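Keisha Brannigan has run the print room at Fontana for 17 years and still trims most jobs by hand. She learned from Thaddeus Haddad, who kept his paper in an old bread oven.

"He hated waste," she says. "Offcuts went into notebooks."

Her busiest month is November, when the calendars go out. Last year there were 409 orders.
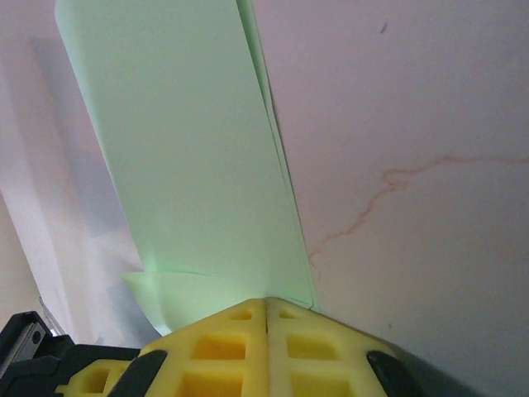 Pale green paper, several sheets together.

She has no plans to stop. "I'd miss the smell of the ink."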